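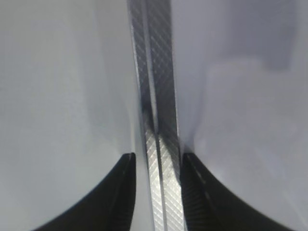 Florkumum's two-finger gripper closed on a knurled metal part.

Florkumum opens orders on September 26, 2025 for Rurine, a starter kit that adds a two-finger gripper and a set of tabletop routines to small robot arms. The kit is meant for schools, repair shops and small labs that already own an arm and want it to do simple jobs without hiring an integrator.

The basic kit costs $780. It includes the gripper, a mounting bracket, cables and a license for the control software, called Zurnalico. Spare fingertips are sold in pairs for $20. An arm is not part of the package, and buyers will need a laptop with a free network port.

Zurnalico comes with 17 ready-made routines. Most are pick-and-place tasks, and one covers whiteboard work with a standard eraser. Users can change the speed and grip force of each routine from a single settings page — the rest is locked unless they buy the advanced license, priced at $200 a year.

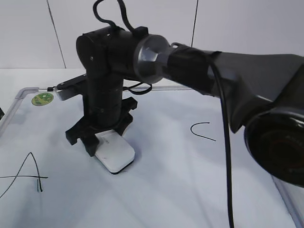 Availability and support

Kits ordered through the Florkumum web store ship from the company's warehouse in Masilela. Schools can ask for an invoice and pay on delivery. A second batch is planned for December, and the company says the price will stay the same.

Support is by email only for the basic license. The advanced license adds phone support and lets users record their own routines. A printed manual is in the box, and a longer version can be downloaded from the product page.

The whiteboard routine has drawn the most questions from early readers of the product page. The manual tells users to place the board flat and fix it to the table before starting, and to keep the eraser inside the marked work area during setup.

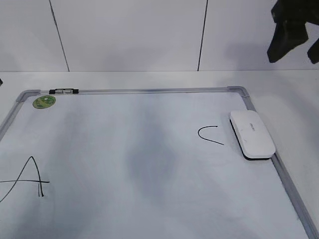
One reader, Dagny, wrote in to say that $200 a year is too much for a school that only wants to record a routine or two, and asked for a one-time classroom license. Florkumum has not announced one.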